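Section 7. Faults that stop a picking run

7.3 Dropped signal from the gripper (fault 284)

Applies to: Skotero bin-picking cells, Pronotthorpe workshop, all arms with the external cable run.

Fault 284 means the controller has stopped receiving the gripper's "closed" signal while the arm is moving. The arm makes a controlled stop and holds its position. The gripper keeps whatever state it was in when the signal was lost, so a part may still be held, and it may be released without warning when power is restored.

The usual cause is a cable that has been pulled at the wrist. Less often it is a connector that has worked partly out of its socket. The sensor itself is seldom to blame and should be left until last. In September two sensors were replaced on cell B before anyone looked at the cables, and the fault came back on both within a shift.

CAUTION: Do not reach into the bin while the arm is holding position. A controlled stop is not an isolation. The drives are still live.

CAUTION: Do not clear the fault and restart to see if it happens again. If a cable has lost its outer cover, each restart makes the damage worse and may short the gripper supply.

7.3.1 Making the cell safe

1. Press the emergency stop on the pendant.

2. Turn the main isolator to OFF and fit your own padlock. If two people are working on the cell, both fit a padlock.

3. Close the air valve and wait until the gauge reads zero.

4. If the gripper is holding a part, support the part with the long tongs before going further. Keep your hands out from under the fingers.

5. Write the fault number, the time and the name of the program in the cell log. The program name is on the top line of the pendant before power is removed, so make a note of it before step 2 if you can.

Note: The stop position matters. Do not release the brakes and push the arm clear unless a person is trapped. The position in which the signal was lost tells you which part of the cable was under strain.

7.3.2 Checking the cable run

Work from the gripper back towards the base. The cables on these arms run along the outside, and the loop at the wrist has to be long enough for the last joint to turn fully both ways. It also has to be short enough to stay clear of the bin walls when the gripper is low.

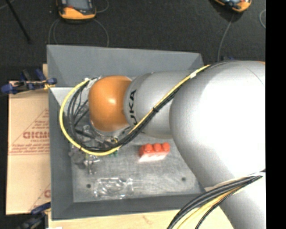 Wiremu Bolger asked that this section say plainly who may alter the loop, as he had found it tied shorter on Sunday than he had left it and nothing in the log to explain it. The rule is now as follows. Operators may inspect the loop and report on it. Only maintenance staff may cut a tie, add a tie or move one, and every change goes in the log with a name beside it.

1. Look at the wrist loop from both sides. It should form an open curve with no sharp bend.

2. Run a gloved finger along each cable in the loop. Feel for flat spots, cuts and places where the cover has gone hard or sticky.

3. Check each tie and each piece of tape. A tie should hold the cables together without biting into them. If you cannot slide a thin feeler under it, report it as too tight.

4. Check the connector at the gripper end. Press it home. If it moves, record that it was loose before you pressed it.

5. Follow the run up the arm to the next fixed point. Look for shiny patches on the cable covers, which show where they have been rubbing.

6. Check the inside faces and top edge of the bin for marks left by cable covers. Yellow or black smears mean the loop has been touching.

7. Remove any loose parts, blocks or packing from the bin floor. A part lying close to a wall makes the arm tilt further to reach it, and this is when the loop is pulled hardest.

Note: Clear plastic items need extra care. The vision program may place them wrongly, and the arm may then go lower or closer to the wall than planned. Three of the stops logged on cell B came during picks of this type.

7.3.3 Testing the signal

Carry out this test only after the cable run has passed inspection.

1. Remove all padlocks, open the air valve and turn the isolator to ON. Everyone must be outside the marked area.

2. Select program 3082 (wrist turn, no pick). The speed is limited by the program and must not be raised.

3. Start the program and watch the gripper signal on the pendant. It should stay steady through the whole turn.

4. If the signal flickers, stop the program and write down the joint angle shown. A flicker that always comes at the same angle points to a broken core in the cable. A flicker at no fixed angle points to the connector.

5. If the signal holds, let the program finish all 31 turns. This takes nearly half an hour. Do not cut it short, as a damaged core may only open once the cable has flexed for a while.

7.3.4 Returning the cell to use

The cell may go back into use when the test has been passed and the log entry has been signed by the person who carried it out. If a cable was replaced, a second person must sign as well. At present the second signature may be given by Natália Carvalho or Wim De Haan.

If fault 284 returns within the same shift, isolate the cell again and leave it isolated. Hang the red tag on the isolator and tell Deolinda Morais. Do not move jobs from that cell to a neighbouring one until its wrist loop has been checked under 7.3.2 as well.

Spare gripper cables are in the Aguiar cabinet, second drawer. Used cables go in the tray beneath, labelled with the cell letter and the fault number. Do not throw them away.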